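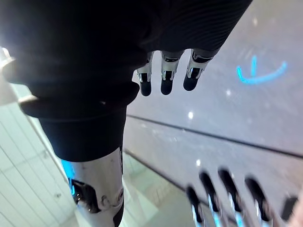 Most of the value is in the takes people throw away, according to one customer who wrote to us after a first delivery, and could we please stop deleting them. We stopped. Failed attempts now ship with every set, labeled as failures.

Hornberg records examples for teams that train robot hands. A person guides the robot through a task, the robot's own cameras and joint sensors record it, and we check, label and package the result. Customers use the recordings to teach a learning system how the task is done.

We started in Flilthorpe with one arm and a borrowed bench. Today we have 3 recording stations and a separate room for review. Our operators work in short shifts — guiding a hand with several fingers is tiring, and tired people make sloppy recordings.

Our largest set so far is Prukari, a collection of two-handed tasks. It holds 1424 checked recordings across 27 tasks, and we plan to reach 2000 by August. Much of it is wrist camera footage of gloved and padded hands at close range, glare and reflections included. We don't retouch the video.

How a job runs

You send us the task, the objects and a plain description of what counts as done. We record a small trial batch and you look it over. Changes are cheap at that point and expensive later, so please be picky. After that we record the full set and send it in parts. Every recording is watched from start to finish by someone other than the operator who made it.

Tremblay, our review software, is available to customers for as long as their project is open.

Visits to the Flilthorpe workshop are by appointment. Please use the contact form and tell us which robot hand you work with.

Page updated April 2024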